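1/ Comparação de dedos para a garra manual: Skelo contra Oddsson. Mesma base, mesma câmera, mesma bancada branca. 200 preensões por par, luz baixa de propósito.

2/ Critério de falha: objeto escorrega ou gira mais de 2 mm entre a pega e o depósito. Registro no controlador Tellus, leitura de abertura a cada ciclo.

3/ Par preto, almofada retangular plana na face interna, garra aberta e sem carga. A borda superior da almofada esquerda está irregular perto do canto.

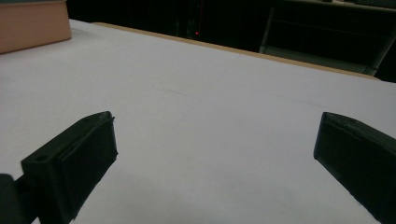

4/ Resultado parcial: Skelo 29 falhas, Oddsson ainda em curso. Quase todas em peças finas, pegas pela ponta da almofada.

5/ Contraste: dedo preto fosco sobre tampo claro segmenta bem. Contra fundo escuro o contorno some e a estimativa de abertura deriva. Exposição fixa piora.

6/ A Romana Pešek sugeriu marcador na face superior dos dedos. Vou testar antes de mexer na exposição.

7/ Log completo até agora: 1.252 linhas. Subo o CSV quando o segundo par fechar as 200.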